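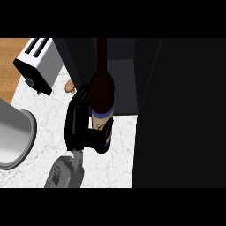
Fig. 1. Botella oscura con etiqueta beige y banda azul (imagen generada por computadora).

Historia local y patrimonio construido
Apuntes de la sesión 3: la capilla de Ostthorpe
Profesora: Lizeth Villanueva

Estos apuntes acompañan la clase y no sustituyen la lectura obligatoria. Traigan a la sesión el plano de la parroquia que repartí la semana pasada.

1. El lugar
La capilla de Ostthorpe fue levantada sobre una loma pequeña, al lado del camino que va a Sundville. Los primeros vecinos pensaban que el mercado se haría delante de la puerta principal. El mercado se hizo finalmente junto al molino de Gekness, donde había agua todo el año, y las casas siguieron al mercado. Por este motivo la capilla queda hoy a 2 kilómetros de la calle principal.

2. El edificio
La planta es rectangular, de una sola nave, con 13 bancos cerrados. Cada banco tenía una puerta baja y pertenecía a una familia, que pagaba por él una renta anual. Los muros son de piedra hasta la altura de las ventanas y de madera más arriba. El campanario es posterior: se nota en el corte de las vigas, que en la nave es de hacha y en la torre es de sierra. Este detalle lo vamos a usar otra vez cuando hablemos de datación.

3. Los cambios
La galería del lado norte se quitó para poner una estufa. El púlpito se movió dos veces y ahora está cerca de su posición original. El establo para los caballos de los fieles se conserva en parte, con la mitad del techo renovada.

4. Las fuentes
El libro de cuentas de la familia Akbari contiene 19 páginas sobre la obra: clavos, cal, jornales y el transporte de la campana. Atención con la ortografía de los nombres, porque el mismo carpintero aparece escrito de tres maneras. Las actas parroquiales empiezan más tarde y repiten algunos datos de memoria, con errores en las fechas.

Vocabulario: nave, galería, renta de banco, jornal, cal viva.

Tarea
Leer las páginas del libro de cuentas y escribir una página sobre el orden probable de los trabajos. Indicar siempre de cuál fuente viene cada dato. La visita a la capilla será en septiembre; el día se confirma en clase.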